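Update stuck at 52% on my Cetex tablet, then no Wi-Fi afterwards (long, sorry, but sorted)

Status: solved
Posted in: Tablets > Firmware and updates

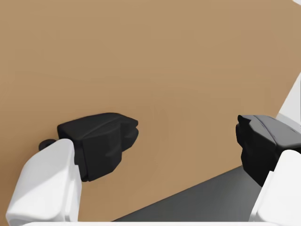
So the tablet is the bigger Cetex one, bought new, never rooted, never messed about with. The update popped up in January while I was making tea and I pressed Install without reading a word of it, as you do. It said the download was 243 MB, which didn't seem much for a whole new version, but I left it to it.

It got to 52% and sat there. I gave it half an hour, then the whole evening. The little spinning ring was still going round, so it hadn't frozen completely, but the number wouldn't budge. I'll put down everything I tried in order, in case somebody else is searching for the same thing.

First go. Held the power button down until it switched off, then turned it back on. It started up fine on the old version (phew!) and then offered me the same update again. Pressed Install, got to 52%, stopped.

Second go. Plugged it into the charger that came in the box, as I'd been using the Evby one from my bedside and wondered if it was too weak. Same again, 52%.

Third go. Cleared out some space. I had loads of old telly programmes saved in the Lamby app and hadn't watched any of them since the autumn, so off they went. Before that I had 200 MB free, and yes, I can see the problem now that I've typed it next to the size of the download. In my defence the update screen never grumbled about space, it just said "Preparing" and got on with it. You'd think it would check!

Fourth go, with plenty of room. It still stopped in the same place, and this is where I first posted on here in a bit of a strop. The reply from support told me to delete the half-finished download, which I didn't know you could do. For anyone else, the steps on mine were:

Settings, then Apps, then the three dots at the top and Show system.
Scroll down to System Updater (it was under S, not U).
Storage, then Clear data. Not just Clear cache, I tried that first and it did nothing.
Restart, then check for the update again.

It downloaded the whole lot from scratch and went straight past 52 without a pause. Installed, restarted twice, did the "optimising apps" business, and there was my new lock screen. I don't much like the new lock screen, the clock is enormous, but that's another thread.

Then the second problem. No Wi-Fi. The switch in the menu would slide over to on, go grey and slide itself back. My phone was happily online on the same Cabello router, so I was fairly sure it was the tablet, but I turned the router off and on anyway. No difference. I also tried aeroplane mode on and off, and took it out of its case (desperate by then, I know).

Support came back the next morning and suggested resetting the network settings before going anywhere near a factory reset. It's under Settings, System, Reset options, and then Reset Wi-Fi and Bluetooth. It wants your PIN and then it's done in a couple of seconds. It forgets all your saved networks and anything you've paired, so have your Wi-Fi password to hand. Mine is on the sticker on the bottom of the router, which meant lying on the floor behind the sofa with a torch.

The switch stayed on after that! It took two tries to join, the first said "Couldn't get an address", but it's been fine ever since. I've had video calls on it, and I've left it downloading overnight to see if it would drop off, and it was still connected at breakfast.

Couple of things still not quite right, which I'll leave on the ticket:

The battery seems to go down faster than it did on the old version. Somebody in another thread said to give it a few days to settle, so I'm giving it a few days.

My Bluetooth keyboard paired again without any trouble, but the pound sign has moved and I get a hash where it should be. I've checked the language and it's set to English (UK). If anyone knows where the keyboard layout setting has gone in the new menus, please shout, I've been round them all twice.

Otherwise I'm happy for this one to be marked as solved. Thanks to support for not making me wipe the whole thing, I had photos on there that I hadn't backed up. Doing that tonight.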